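Nuvalum Cavo wrist splint, left or right hand

Product code on the inside label. Sizes S, M, L. Sold singly, not in pairs.

Wrist support for carpal tunnel, RSI-type aches, mild sprains and that sore thumb-side wrist you get from lifting a baby or a heavy pan. Removable metal bar along the palm side. Three straps. Thumb left free so you can still hold a pen, cup, phone etc.

We've stocked the Cavo at the Pundcombe shop for a good while now and it's the one most people go home with. Not the cheapest. The cheap ones go floppy.

What it does

Holds the wrist near enough straight. When the wrist is bent for hours (asleep, mostly) there's less room for the median nerve and that's when you get the tingling, the numb fingers, the waking up at 3 and shaking your hand about. A splint at night often settles this over a few weeks. Doesn't work for everybody. Some people need an injection or a small operation and a splint won't change that, so do see your GP if it's getting worse.

For sprains it's more of a reminder than anything. Stops you pushing up off the arm of the chair without thinking.

Which size

Measure round the wrist, just below the bony bump, tape snug but not tight. Whichever hand is the bad one, measure that one, swelling and all.

S: up to 16 cm
M: over 16 cm, most women and a lot of men
L: if the M straps only just meet

Between sizes, go up. Too tight at night is worse than too loose. If you're buying for someone else and can't measure, ring us, Miroslava Polák does the fittings and is pretty good at guessing from glove size.

Putting it on

Undo all three straps first. Slide the hand in, thumb through the gap, metal bar on the palm side. Do up the middle strap, then the one nearest the elbow, then the hand one last. You should be able to get a finger under each. Fingers should close into a fist, or nearly. If they can't, the splint is too far up the hand, pull it back a bit.

The bar comes out the factory with a slight bend in it. Leave it alone for the first few nights. If your wrist is being tipped back too far, bring it in and we'll flatten it for you, no charge. Don't do it over your knee, it kinks and then its useless.

Pins and needles that are worse with the splint on, or fingers going white or blue: take it off. Loosen everything and try again later. Still happening, wrong size or wrong splint.

When to wear it

Night: every night for 6 weeks is the usual trial. Skipping nights makes it hard to tell if its helping.

Day: only for the jobs that set it off. Typing, ironing, driving long distances if you can still grip the wheel safely (if you can't, don't drive in it). Take it off between and move the wrist. Wearing it all day every day makes the forearm weak and stiff.

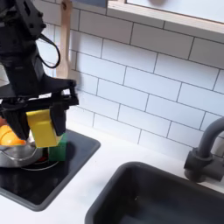
Exercises to go with it

Splint on its own is half the job. Twice a day, splint off:

Bend wrist slowly forward, then back, as far as comfortable. 6 times.
Make a loose fist, open the hand out wide. 6 times.
Touch thumb to each fingertip in turn, and back again.
Arm straight out in front, palm up, gently draw the fingers back with the other hand. Hold while you breathe in and out slowly. 3 times.

Mild stretching feeling fine. Sharp pain or more tingling, stop that one and leave it for a couple of days.

Washing

Take the bar out first. Please. Hand wash in warm water, ordinary soap, rinse well, dry flat. No tumble dryer, no radiator. Do up the straps before washing or they pick up every bit of fluff going and stop sticking. If they do fill up, an old toothbrush gets most of it out.

Bar goes back in with the curve following the palm.

Materials

Nylon outer, cotton-mix lining, aluminium bar. No latex. Foam padding at the thumb gap. If you get a rash wear a thin cotton sleeve underneath, we sell the Michalík ones, 13 cm and longer.

Don't use it if

- there's an open wound or broken skin under where it sits
- the wrist might be broken (bad fall, lots of swelling, odd shape, can't move it). Go and get an X-ray
- your hand has gone suddenly weak or numb along with your face, speech or leg. Call 999

Check with a doctor or physio first if you have rheumatoid arthritis, poor circulation in the hands, diabetes with loss of feeling, or have had recent wrist surgery. If you're pregnant it's fine, carpal tunnel is very common then and usually goes after the birth.

What people have said

"Slept through for the first time in months. Bit warm." Riku Katayama

"Good support but the hand strap is a touch long, I trimmed mine." Miloslav Baláž

"Took me a week to get used to it. Worth it. Bought a second for the other side." Libor Jireš

Returns

Unworn, in the bag, within 16 days. Worn ones we can't take back for hygeine reasons unless faulty. Size swaps are OK if you've only tried it on for a minute or two indoors. Straps that stop gripping inside 6 months we replace, just bring the splint in or post it.

Stock

M right is low, more due in June. S and L both hands on the shelf. Orders in before lunch normally go out same day.

Fitting questions to Miroslava, anything about orders or trade accounts to Čestmír Kováčik at the shop.

Page last checked 28/05/2023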